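Workshop notebook, textiles room
Entry dated 11/26/19

Purpose of the session: to settle the folding and laying-out method for the striped cloths before the December stocktake, and to record what remains undecided.

The Dadura order has been booked in at 100 cloths, all to be stored on the Armont shelving. The Surkov method (lay flat, smooth from the centre, fold in thirds) was adopted last year for the thin cotton stock. It has not been tested properly on plush material, and colleagues have reported that the finished piles lean.

Work was carried out on the floor, on the grey carpet marked with the white line grid. The tables are too narrow for the larger cloths and one end always hangs over. The grid is to be used as the reference for squareness. Cloths may be put down at any angle to begin with, but must be turned to agree with the lines before the first fold is made.
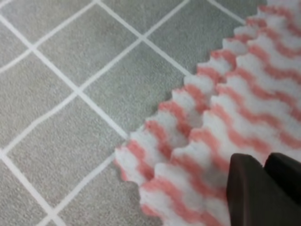 The salmon-pink and white pattern is of limited help when aligning. Its bands are wavy and follow the ripples in the fabric, so a stripe cannot be taken as a straight edge. Where the side is bunched into ridges, the ridges are to be opened out by hand, working from one corner along the whole length — pulling from both ends is not recommended, as the pile drags and the corners go out of true.

Pavliuk sheet 11 gives a folded width for this class of cloth. The figure was evidently worked out for something flatter. It should be treated as provisional until it has been checked against the shelf.

Agreed for the present: thirds along the length, then one fold across, with the folded edge facing outwards on the shelf. No weights to be placed on the pile.

Outstanding: shelf depth to be measured again. Labels to be reordered (1,000, plain, same size as before). Sheet 11 to be amended in pencil only. The carpet is to be vacuumed before the next session, as plush cloth picks up lint.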